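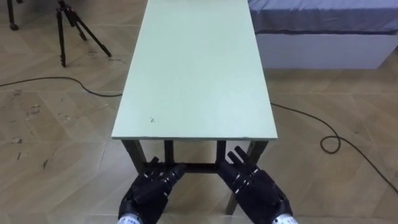 Ticket 3031
Opened by: Khanyisile Gumede
Site: Poltunbridge community rooms
Subject: Booking calendar shows the wrong hours after the Clelta update
Status: Closed

Original message

Hello all, and thank you in advance for your patience with me. I look after the room bookings at Poltunbridge, and since we moved to the new version of Clelta every evening booking shows up an hour early. The quilting group came at six for a room that was still in use until seven, and they were very good about it, but I would rather not put them through it again. Morning bookings look fine to me. I have logged out and back in, restarted the office computer, and tried my own laptop at home, where I get the same thing.

Reply from support

Hi Khanyisile, thanks for such a clear write-up, and please pass our apologies to the quilters. Could you open Settings, then Location, and tell us what it says next to Time zone? It would also help to know if the early bookings were typed in by hand or came over from your old Prokport calendar.

Khanyisile Gumede

The time zone is right, I checked it twice. You may be on to something with Prokport, though! I went through the list over a cup of tea and all the wrong ones came from the import. The choir booking I typed in myself last week sits exactly where it should. I suppose most of our evening groups are regulars who have been with us for years, so they all came across together, and the morning ones are mostly new.

Reply from support

That fits. The Prokport export file has its own time setting, and yours was saved with winter hours, probably when the file was first set up in December. Clelta took it at its word. Please try these steps:

1. Go to Tools, then Imports, and pick the Prokport import.
2. Choose Undo import. Anything you typed in by hand will stay put.
3. Open the export file again and set Hours to Local.
4. Import it again, with Send notices turned off.

Please don't skip the last part of step 4 - otherwise everyone on your list gets an email for every booking, and with up to 1000 entries in a file that is a lot of email.

Khanyisile Gumede, 15 August 2020

Done, and the evenings are back where they belong. Undo took a good while and I did wonder if it had frozen, but I left it alone and it finished. 28 bookings came up with a yellow flag afterward. Are those anything to worry about?

Reply from support

Those are bookings with no contact name. They will work as they are, and the flag goes away once you fill one in.

Khanyisile Gumede

Lovely, I can do those a few at a time. One of them just says Lammers, so I will have to ask at the front desk who that is. You can close this one, and thank you again for being so kind about it.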